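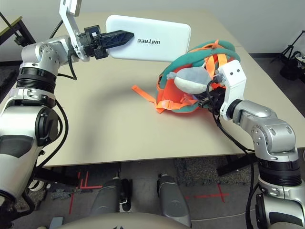
4. Open day set-up: the bag packing demo

Read section 3 first (power up, e-stop check). This part is for visitor days only. Written for the Clumdale hall but works at Flendside too.

Before doors open

1. Table against the wall, long side facing the robot. Wipe it down. Sticky tops make the straps drag.

2. Feet go by the red tape on the floor. Don't move the tape. If a cross has peeled, re-stick it and run the start pose again.

3. Backpack flat on the table, right of center, opening up. Plush toy goes in the bag. Flat box goes to the left, clear of the loose strap.

4. Check the cables on both arms. Slack at the elbow, nothing looped round a finger.

5. Load the Mollah routine, slot 6. Speed at 80 percent or under. Visitors like it slower anyway, they can see the grip close.

NOTE: Strap buckle must lie on the table top. If it hangs over the front edge it will catch - re-lay it and start agian.

Running the demo

6. One person on the stop button, one talking. Never the same person.

7. Say "moving" out loud, then press start. Left arm takes the box, right arm works at the bag. Box stays up over the table until the right gripper has hold of the bag.

8. Wait for the arms to park before anybody steps in. All 4 status lights green.

9. Reset by hand. Toy, box, strap, in that order. Quick wipe if needed.

CAUTION: Do not reach across the table to straighten the bag while an arm is up. Stop first. Always.

CAUTION: Kids lean. Keep the front row behind the rope, both sides.

If it goes wrong

Box slips - stop, put box back, restart from step 7. Don't hand it to the gripper.

Fingers snagged in fabric - stop, open gripper from the Firura panel, ease the cloth off. No pulling.

Error 382 - arm not at start pose. Send it home, try again. Twice in a row, end the demo and call Sunil Sikder.

After the last group

10. Park both arms, power down as in section 3. Bag and toy back in the crate. Write the number of runs and any stops in the log, even the dull ones.

Reader comments

dilani_j: Step 3, can we say which way the box faces? We had it both ways on Sunday and the grip was fine but people kept asking. - Dilani Jayawardena

Sunil S.: Either way is ok. Will add it in the next verison.

hallcrew2: rope at Flendside is too short for both sides, bring the spare

Questions: demo desk, Clumdale | Copyright Clumdale Robot Open Day team | Back to top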